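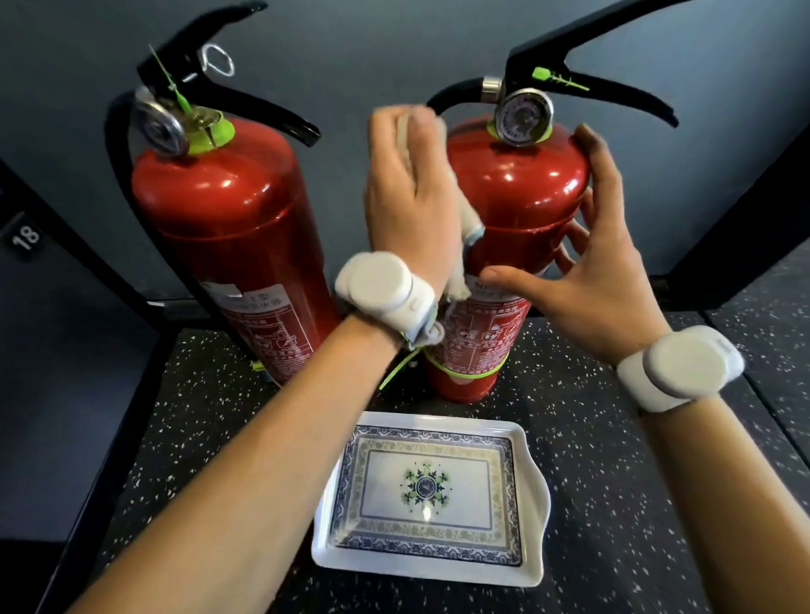 Cleaning and checking stored fire extinguishers before they go back on the wall

Posted in Workshop and Home Safety
Dec 30, 2018

Mallet

I have two dry powder extinguishers that came with a small workshop I took over in June. Both are red cylinders with a hose and a gauge, and the labels are in Chinese, which I can't read beyond the pictograms. They sat under a bench near a drop saw and have a film of fine dust mixed with something oily. The seals look intact and both have a pressure gauge.

I want to clean them without damaging the labels or disturbing the seals. What should I use, and is there anything I should look at while I have them on the bench? Also, does the powder inside need loosening? I have read that you should turn them upside down and hit the base with a rubber mallet (no relation).

Kollton

Cleaning first. Use a soft cotton cloth, damp with water and a small amount of dish detergent, and wrung out well. Do the shoulder and the upper body, then work down. Go over the label lightly with the cloth nearly dry, because printed labels lift at the corners once water gets behind them. Dry everything with a second cloth, including the area under the neck collar and the base rim, where water sits and starts rust.

Do not use:
Petrol, thinners or acetone. They take the ink off the label and can craze a plastic gauge lens.
Spray lubricant on the valve or lever.
Abrasive pads or metal polish on the cylinder. Worn paint is where corrosion begins.

Keep one hand on the shoulder to steady the cylinder and keep it clear of the lever. Never lift by the hose. If the seal catches on the cloth and breaks, don't just replace it with a cable tie. The seal is evidence that the pin hasn't been pulled.

While they are on the bench, check the following.
Gauge: needle in the green, lens clear, no moisture behind it. Tap it gently with a fingernail. A needle that moves was sticking.
Pin and seal: pin fully home, seal unbroken.
Hose: bend it gently and look for cracks, particularly where it joins the valve. Look into the open end for wasp nests. I have found mud in two of mine.
Cylinder: dents, bulges, pitting, rust at the base weld.
Date of manufacture: usually stamped on the body as well as printed on the label. The numerals are readable in any language.

A needle in the green tells you there is pressure in the cylinder. It says nothing about the condition of the powder or when the unit was last serviced.

Pramix

Just wipe them with a wet rag. I do mine when I do the windows. If the needle is green it's fine.

Cudonov

Kollton's list is sound. Two additions.

On the powder: inverting the cylinder slowly a few times is harmless, and you may feel the contents shift. Skip the mallet. You risk marking the paint or denting the base, and it won't fix powder that has caked from moisture. That is a job for a service technician.

On the labels: if you can't read the operating instructions, neither can anyone else using your workshop in a hurry. More to the point, a unit without local certification marks may not be accepted by your insurer, whatever its condition. Take both to an extinguisher service agent and ask whether they will test and tag them. Many won't touch a unit they can't identify, and a small new one often costs less than the service anyway. Until that is sorted, I would buy one certified dry powder unit and mount it by the door, at a height you can reach without stretching.

Mallet

Thanks. Found the date stamp on one of them, near the base. Still looking for it on the other. Will ring a service agent after the holidays.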